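Looking after the folding cell: frequently asked questions

Kept by Anqi Yuan for anyone who has a shift on the two-arm garment cell at Drollholm. If your question isn't answered, ask Khrystyna Moroz. If it is answered and you ask her anyway, she will know.

What do I do first thing?

Power on at the wall, then the left arm, then the right. Wait for both arms to finish homing before you touch the laptop. Left and right always mean the robot's left and right. If you stand at the front of the table they are swapped, and the fault log has several entries written by people who found this out with a spanner in hand.

How often do the fingers need checking?

Every 192 cycles, when the counter goes amber. Power down the gripper, wipe both fingertip pads with a barely damp cloth, and pick the fluff out of the finger joints. Hooded tops shed more than everything else put together, so after a run of those have a look early. Please don't use the compressed air. It moves the fluff from the gripper to the inside of the gripper. 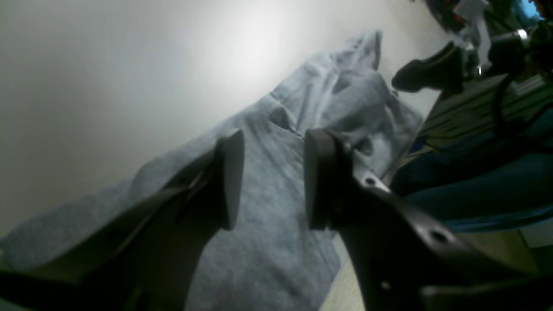 Pads are changed as a pair, even if only one looks tired. Spares are in the Marchuk drawer, second down, under the things that aren't Marchuk.

The fingers close but the fabric slips out. Is it the software?

It would be nice. Try these first:

Clean the pads.
Check the finger screws. They should be nipped up, and a finger that wobbles by hand will wobble more under load.
Run the jaw-zero routine with nothing between the fingers. Nothing includes your thumb.
Lower the pick height one step and try again on a plain T-shirt.

If it still slips after all four, then yes, you may blame the software, and Khrystyna will want the log file.

Why do we test on grey T-shirts?

We bought 21 of them. They also happen to be a fair test: thin enough to be awkward, and pale enough that grease from the joints shows up straight away.

How do I check the two arms agree with each other?

Lay a shirt out flat, start the two-corner routine at 10 per cent speed, and let both grippers take hold low down on either side. Pause it there. Look for the fabric being dragged towards one arm. A bit of a pucker at each pinch is normal. If the whole shirt has crept across the table, one arm's base offset is out and you need to redo the touch-off.
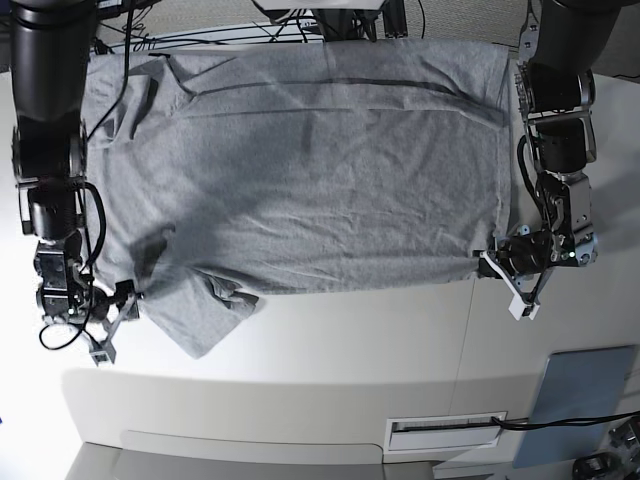 The touch-off takes around 15 minutes if you read the sheet and most of the afternoon if you don't. Do the right arm first, save, then the left, and save again. The program does not save for you, and it does not ask.

Can I tidy the cables?

Gently. The ones that loop off the joints look untidy and are meant to have slack. Someone once tied them all back very neatly with Rurex clips, and the wrist got as far as its first big turn. Leave the loops alone. If a cable is rubbing on a bracket, move the cable and put a dab of paint pen where it was, so the next person can tell whether it has gone back.

Can I lean on the table?

No. The top is in panels, and leaning on one shifts the seam enough to upset the height check. The floor is available.

What does a good lift test look like?

Both arms raise the shirt clear of the table, hold for a slow count, and put it down again. It needn't be pretty. You are checking that neither gripper lets go and neither arm sags during the hold. Run it after any pad change, and after anyone has said "I only moved it slightly". 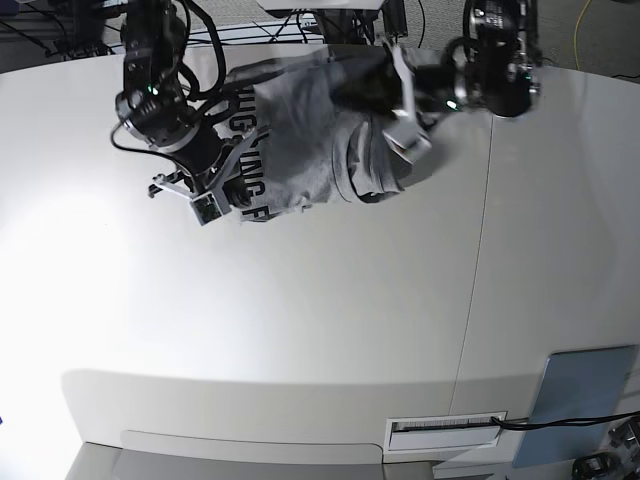 Lift test: T-shirt held between the right and left grippers, clear of the table.

One arm has stopped and the other is carrying on. Now what?

Red button. Support the fabric, not the arm, and free the grippers from the release menu. Then write down which joint complained before you clear the fault, as clearing it wipes the message.

Who do I ring about a dead joint?

Fedix, number on the inside of the cabinet door. Have the serial number ready. They pick up until 4.30 pm, and joints mostly fail at 4.40.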